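Visness (folding robot)

Visness is a two-armed robot for folding laundry, built by members of the Vergara shared workshop. It handles T-shirts and other small garments on a flat table. Work on the arms began in March, and the design files are kept in the workshop's public archive.

Construction

The two arms hang over a white tabletop, each ending in a gripper with white plastic fingers. The arm joints run on 13 hobby servos powered from a single bench supply. Control software, named Lekell, was written by Mayu Kuroda and runs on a used desktop computer.

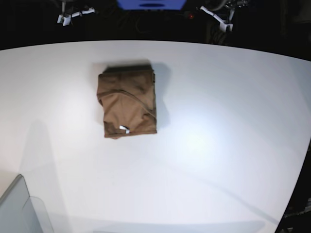 Violeta Riquelme

Folding method

Lekell divides a T-shirt fold into seven moves. The sleeves are brought in first, then the hem is carried toward the collar. The result is a compact rectangle, which may be slightly skewed if one gripper closes late. Matte table surfaces are preferred, as glare can hide the edge of the cloth from the vision software.

Testing

The build log lists 1,439 fold attempts as of November 1, 2023. Most failures were grasp errors in which a finger picked up both layers of fabric. Saturnino Montoya later reprinted the fingertips with a narrower profile. Long-sleeved garments are not supported.

See also

Cloth manipulation
Groken (gripper design)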